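Case for shallow trays in small wet rooms

Most guidance on water play in early childhood centers concerns supervision. Far less of it concerns volume, and volume is the variable a center can control before anyone enters the room. My position is that a center with fewer than 2 sinks per room should stop buying deep water tables and use shallow trays on ordinary tables.

The usual objection is that shallow water limits what children can do. I have run the equipment budget at Dristlow for long enough to doubt it. Pouring, floating, scooping and sorting all work in a shallow layer. Submerging does not, and submerging is also the activity that puts water on the floor. 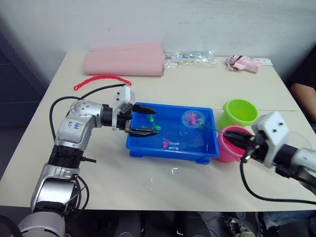
## Cost of a deep table

The Janora table we retired held 185 liters when filled to its line. It had one drain, placed slightly above the lowest point of the basin, so the last of the water had to be bailed by hand. Over the final year of its use we logged 434 staff hours against filling, draining, wiping and moving it. Those hours came out of time with children.

Purchase price is the figure that gets discussed in meetings, and it is the least useful one. A deep table at $2,224 looks reasonable when spread over its service life. Add the labor and the replacement of floor seams, and it becomes the most expensive item in the room, ahead of the climbing frame.

Storage matters too. Trays stack. A table on casters occupies its full footprint every day of the year, including the cold weeks of December when our rooms run no water activity at all.

## What the catalogs leave out

Suppliers describe capacity as a benefit. Tresumard lists it first, in bold, and puts the filled weight in a footnote. I would reverse the two. Filled weight decides whether a table can be moved by one adult, and a table that cannot be moved will be left full longer than it should be.

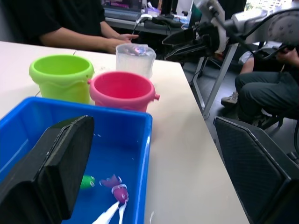

**Does a shallow tray remove the need for close supervision?**

It does not change the supervision rule at all: an adult stays within reach whenever there is water in a container, whatever the depth. The tray reduces the work around the activity, and emptying it promptly becomes realistic.

Joanne Fothergill, who wrote our original purchasing policy, disagrees with me on one point. She holds that a deep table belongs outdoors, where spills are harmless and a hose is close. I accept that for sites with a paved yard and a proper drain. Ours slopes toward the building — a defect we inherited — and I would not fill anything large on it.

For the next purchasing round I have asked that filled weight and drain position be entered on the request form beside the price. The Vukčević quote is the only one so far that gives both.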